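Last updated in July
14 shares · 3 comments

Eoin Mac Giolla folds a towel the way other people butter toast, talking the whole time. He has looked after the linens at the Farninora guest rooms for years, and when I asked how many towels he owned up to, he laughed and said, "Some 200, and I'm fond of maybe half of them!"

His first rule is to find a corner. "You can't argue with a heap," he told me. "Get hold of one corner, any corner, and the rest will follow along sooner or later."

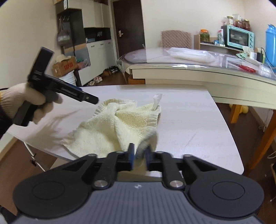

He likes a cream terry best, he went on, for the loops, and he always feels along the hem before he does anything else — his mother taught him that at her kitchen table, with the radio going and the soup on. "She'd say the hem tells you where you are. I still say it to myself, and my wife still tells me to hush."

Labels he leaves on. He used to snip them off, until a batch from Hirano came back from the wash and he couldn't tell which were which.

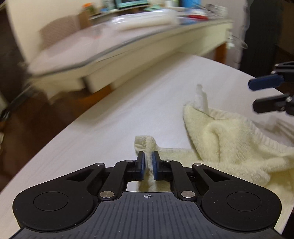
Farninora Housekeeping Team

The thick, fluffy ones are slower going, and Eoin doesn't mind that one bit. "You lay it down loose, you smooth it out with your palm, and then it's thirds, and thirds again. I've tried halves (everybody tries halves) and they slide right off the shelf on you."

I asked if he ever gets tired of it. He thought that over for a good while, and said he gets tired of fitted sheets.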